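Wall color, month two

We moved into the flat in Porberg in March and I still haven't painted the bedroom. I have a spreadsheet. It has 3 tabs, one of them for primers, and I'm not proud of it.

My budget was 300 for the whole room, paint and rollers included. Nukard would have used most of that on two cans, so I went with Erow, which the shop in town mixes while you wait. They only do matte in the big can. I have plenty left over for the hallway now.
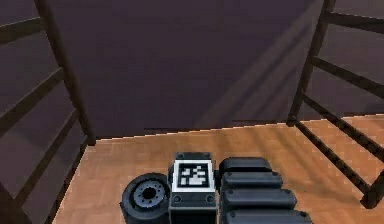
Purple-grey wall, orange-brown floor.

I'd wanted a green at first. I put up test patches of four greens and all of them looked like a hospital by late afternoon. The window faces north and the light is blue for most of the day, so anything cool goes flat. Warm grays did better. Pinks did better than I expected.

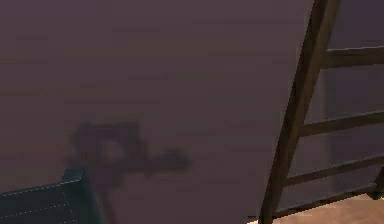
Sample cards are too small to judge from. I now paint a sheet of lining paper, two coats, and move it from wall to wall for a couple of days. Do it with the lamps on as well. A muted mauve-gray can have a soft, dark shadow lying across it and the shadow goes purple-brown, and I'd want to know that before buying the big can. I start on the ceiling next week, in plain white.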